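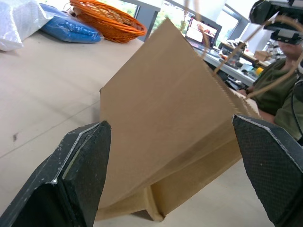
Retumano records manipulation tasks for companies that train robots. An operator carries out each task with the robot, either by guiding the arm by hand or by driving it from a remote station, and we deliver the recordings with the joint positions, gripper state and camera streams aligned.

## What we do

Most of our work concerns ordinary household and shop items: bags, baskets, wrapped goods, boxes. Soft objects take up the larger share of our time. A paper bag does not fold the same way twice, and a policy trained on a few tidy examples will usually fail on the next bag.

A standard order is 2,000 accepted demonstrations of one task. The last one closed at 2,106, and the surplus was delivered at no charge. Failed attempts are kept in a separate folder and labelled by cause – slip, collision, missed grasp, operator error – as some clients train on them as well.

## How a task is set up

1. The client sends a task sheet with start and end conditions.
2. We run a short pilot and agree what counts as a success.
3. Operators record in blocks, with the objects moved between takes.
4. A second operator reviews every take before it is accepted.

Hand guiding is used for slow contact work. Remote control is used where a hand on the arm would block a camera or disturb the forces.

## Where we are

We have 14 stations at our Flevell site and a smaller workshop in Trenalville, where grippers are fitted and calibrated. There are 19 of us, most of them operators. Our recording software, Bedoya, was written in house and is supplied with every dataset as a viewer.

Visits to Flevell are by arrangement. The site closes for maintenance in July.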